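Part-Time Demonstrators Wanted for Household Task Recording - Omcombe

Drurnum is looking for friendly, patient people to join our recording team in Omcombe this November. You'll be doing small household jobs by hand, over and over, while wearing gloves and holding a pair of grippers, and the recordings will be used to teach a learning system how those jobs are done. You don't need a degree, you don't need to know how to code, and you don't need to have been anywhere near a robot before. If you have ever set a table while somebody talked your ear off and still remembered the spoons, we would very much like to hear from you!

About the project

The work is for a program we call Cuvov. We want a system that can cope with an ordinary kitchen, where the strainer never gets put down the same way twice and everybody hangs their mugs a little differently. To get there we need a great many examples made by a great many hands. Quick people, slow people, left-handed people, people who fuss over things and people who don't - all of them are useful to us, and we try hard to hire a real mix. Our current list has 66 tasks on it, most of them kitchen jobs, with some folding and tidying toward the end.

What a shift is like

Shifts are four hours long, either morning or afternoon. You'll start with a short chat with the shift lead, who will go over the task for the day and show you the starting positions. Then you get your gloves on, pick up the grippers and begin. A single example might be as simple as moving one object to a marked spot, or it might have several steps. When you finish one, the lead resets the table with you, shifts things around a bit, and you go again.

We record in blocks with a break between each, and there is always coffee and usually something to eat. If you drop something or change your mind halfway through, just say so and the lead will mark that example. We keep plenty of the fumbled ones, so please don't feel bad about them. Everybody is clumsy with the grippers on the first day, and most people find their hands settle down by the second or third shift.

Who we're looking for

You should be 18 or older and comfortable standing for a good part of the shift. You'll need steady use of both hands, and you should be able to follow a written task card in English. It helps a lot if you don't mind repetition. Some people find it restful and some people find it maddening, and it's worth being truthful with yourself on that one before you apply - we'd rather you knew now than in week two! Please tell us if you need a lower table or a stool, as both are easy to arrange.

Experience in catering, sewing, care work, lab work or crafts is welcome, though by no means required.

Training

Your first two shifts are training and are paid at the full rate. You'll practice opening and closing the grippers, approaching an object slowly, and keeping your hands where the cameras can follow them. The mug stand is one of the objects you'll get to know.
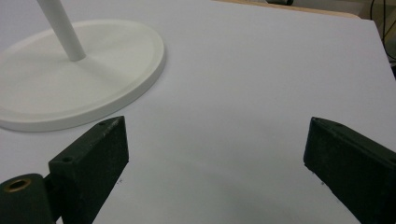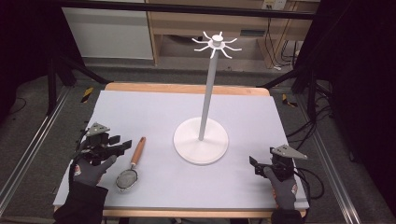
Hours and pay

We have 13 places to fill. Most demonstrators work three or four shifts a week, and you can choose your own pattern as long as you let us know by Sunday for the week ahead. The season runs for about 7 weeks, with a good chance of more work afterward for anyone who would like to stay on. You'll be paid hourly, every two weeks, and the rate will be confirmed in writing before you accept anything. Breaks are paid too.

Where to find us

We're on the upper floor of the Moncrieff building in Omcombe. There is an elevator, free parking at the back, and a bus stop across the road. Please wear closed shoes and leave bracelets and watches in your locker.

Your privacy

We record your movements and what your hands are doing. We'll go through the consent form with you in person before your first shift, and you are welcome to take a copy home and think it over first.

How to apply

Write a few lines to Shona Skinner, our recording coordinator, using the contact form on this page. Tell her a little about yourself, which hours suit you, and whether you are right- or left-handed. A resume is fine if you have one handy, but a plain note will do just as well. Shona reads every message herself and will invite you in for a short visit so you can try the grippers before you decide.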